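Search this forum
Search titles only
Home > Builds and Projects > Shared Workshops

Two-arm bin sorter, finally moving properly!

dimajaber wrote:
Big week on the sorter at the Pridulberg workshop. Both arms are running off the one controller now and I'm stoked with how quick they've got (I might have let out a cheer, sorry Melati). The job is three bins in a row, blue, white and teal, with parts going between them. I've put the teal one up on a green foam block so the right arm doesn't have to fold up so tight at the bottom of its reach. Cheap as chips and I can shift it in two seconds.
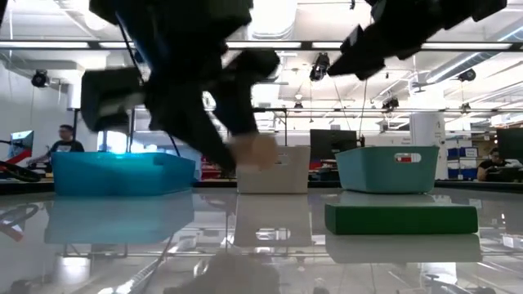 Speed is capped at 213 mm/s near the bins and I'd love to push it. The fingers are long black ones with beige tips, and they're the bit I'm happiest with. Next job is getting both arms over the white bin without them arguing about it.

tirta_s wrote:
Ripper of a build! I'd ditch the shiny tabletop though. If you ever want vision on this you'll be chasing reflections of your own bins all night. Matte rubber mat, done.

melati.m wrote:
Disagree on the mat. We had rubber down in November and the bins grabbed every time they got nudged. Smooth top, fix the lighting instead.

tirta_s wrote:
Fix the lighting in a shared room with long fluoros? Good luck. Matte vinyl then, it still slides.

dimajaber wrote:
Vinyl could be a goer, I'll try a scrap under the white bin first. That one worries me more anyway, it's taller than the blue and the fingers have to clear the rim.

enamer_endang wrote:
Why not just swap it for another low one? Same colour problem solved, same height everywhere, less code.

dimajaber wrote:
Because different heights are the fun part, Endang!

ikhsanw wrote:
With her on this one. Get 13 clean cycles on matching bins, then make it hard. Also please tie up that thin cable off the left arm before you touch the speed cap.

dimajaber wrote:
Fair call on the cable. Doing it tonight.

13 replies | 1,125 views | 2 shares

Related threads
Araya controller: homing order for two arms
Clondell finger pads, which grade?
Foam blocks vs printed risers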